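3.2 Display units and stock

The mock shop counter was laid out on a single long brown tabletop at the Forotholm site. Goods were shown on clear acrylic stands of the stepped type used for small packaged items near a till. Clear stands were preferred to painted ones as they hide less of the stock behind them, although their edges and panels do pick up reflections under ceiling lights.

Stock was mixed on purpose. Small boxes, tubs and bottles shared the counter with boxed toy cars, and larger articles could be set directly on the table. A light blue plastic basket with slotted sides served as the shopping basket in all layouts.

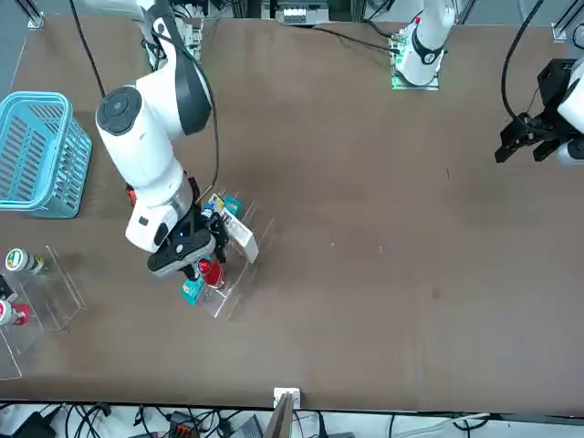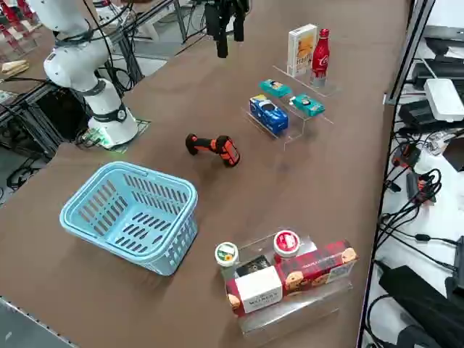
Figure 3. Clear acrylic stands with mixed packaged goods on the brown tabletop, with the light blue basket.

Each layout was drawn from a pool of 61 articles, listed by the Goodwin scheme according to outer shape and type of closure. Articles with a round base were given a place on a flat step wherever one was free; bottles could also be laid down. Boxes were placed upright or on their long side — both are common in small shops — and were allowed to lean against a panel.

Spacing followed the Stanberg layout rules with one change. The minimum gap between neighbouring articles was dropped for the upper steps, where shopkeepers tend to pack goods closely. Partial hiding of one article by another was therefore accepted and recorded in the layout sheet. Layouts were numbered in the order in which they were drawn, and no layout was used twice.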